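Trudham Automation Board > Shop Floor > Can a machine tidy a bench yet?

ubaldo_b
Posted 19/11/2022, 9:14 am

Our Provgate site wants a costing for automated end-of-shift bench clearing. Bottles, hand tools, loose parts back into drawers. My view is that we are five years off. Wheeled totes between cells, yes. Bench clearing, no. Happy to hear otherwise if you have numbers.

torque_wrangler
Reply 1

Depends on the object. Upright, rigid, roughly cylindrical things are close to solved. A ribbed, compliant finger spreads the load and forgives a few millimetres of position error. In August we logged 3,032 picks on mixed containers and had 19 drops. Most of the drops were thin-walled bottles grabbed too low.

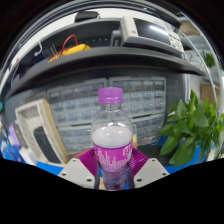
Reply 2
plistville_tel

Clear plastic with a printed label is a fair test. The purple cap and the skyline label give the vision something to hold on to, but the bare shoulder between them mostly shows reflections. Depth sensors read that part badly. Put the same bottle in front of drawer organizers made of translucent plastic and you have two hard surfaces, one behind the other.

I would still call the grasp the easy part. Deciding whether the bottle is rubbish or someone's drink is where ours fails.

Reply 3
ubaldo_b

Agreed on the second point. I don't accept 3,032 picks as evidence, though. Was the bench cluttered or cleared first?

Reply 4
torque_wrangler

Cleared for 623 of them, cluttered for the rest. Cycle time went up a lot with clutter - no drops on the cleared bench at all.

Reply 5
mancuso_maint

A person clears one of our benches in under 300 seconds, drawers included. Has anyone had a machine open a small parts drawer, put one screw in and close it again without pulling the drawer out? I'd pay for that. Moving bottles I can do on my way to lunch.

Reply 6
plistville_tel

Opening, yes. Closing, mostly. The screw, no. Different fingers needed, so budget for a tool changer.

Telmo Urquijo
Plistville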